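Flemwood's old carpet showroom finds new life as a sorting and packing space

PEMITBRIDGE – If you have driven down the hill past the old Flemwood carpet showroom lately and noticed the lights on well past suppertime, you can stop wondering. The place has tenants again, and very welcome ones at that. The Pemitbridge Parts Library, which lends and gives out small hardware, craft supplies and sewing notions to anyone in town who asks nicely, moved in this June after three years of making do in the back half of a church basement.

It is a big change, and a happy one, and it has taken a good deal of lifting to get there. The library had 569 bins and boxes on its books when the lease in the basement came to an end, everything from cup hooks to zipper pulls, and all of it had to come up a narrow flight of stairs and across town in borrowed station wagons.

Nhyira Adjei, who started the library from her own garage with a coffee can of mismatched screws, said she had been in love with the showroom since the first time she walked through it. The carpet was still down from the selling days, plain gray and in good shape, and she decided on the spot that it was staying. Anyone who has dropped a tray of washers on a concrete floor will know why, she said, and she has dropped plenty of them.

The building does have its quirks. The black pillars could not go anywhere, of course, so the work tables were planned in between them, and there is a step in the carpet that newcomers are warned about at the door and then warned about again on the way out. Adjei said she fully expects to be giving that same warning when she is 100.

Most of the talk among the regulars, though, has been about the tables. In the basement, everyone sorted on whatever was free, which meant card tables, an ironing board and on one memorable evening the lid of a chest freezer. Small dark pieces disappeared against dark tops, and a good many evenings ended with a flashlight. The new setup is as simple as can be, a light wood table with a big sheet of white foam board laid over it and a clear plastic box set out on top.

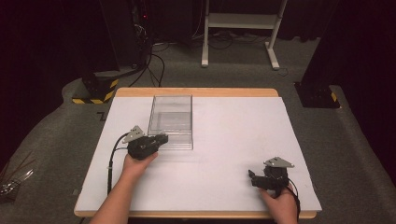
Bramoveo wrote to the library's message page that a white board is the best thing that ever happened to button sorting, and that everyone who has not tried it should go home and try it on the kitchen table tonight. The same message went on, at some length and with great feeling, to say that clear boxes beat labeled ones, that labels fall off or tell fibs, and that a person looking for a brass hinge would much sooner see the hinge.

Not everyone is convinced about the labels, and the matter is likely to come up again over the cookies. For now the library is doing both, with clear boxes for the pieces that get asked for most and the old labeled tins for everything else. Foam board does pick up smudges, Adjei said, and she has made her peace with that. A soft damp cloth takes care of some of them, and the rest can stay until the board is due to be replaced.

There is still a fair amount left to do. The sewing notions need shelves of their own, the front windows want a good wash, and a whole pile of donated cabinet knobs has yet to be matched up into sets, a job that Adjei described as very soothing for the first hour. The library would also be glad of 200 more clear boxes, any size at all, lids or no lids, so long as they are clean and not cracked.

Folks who would like to help with the sorting are welcome to come by any evening after 6, and no experience is needed beyond being able to tell a nut from a bolt (and if you can't, somebody will be pleased to show you). Children are welcome with a grown-up. Borrowing starts up again as soon as the shelves are in, and anyone with tools out on loan from before the move is kindly asked to hang on to them until then.

Donations can be left just inside the showroom's side door, which sticks a little and needs a good firm push.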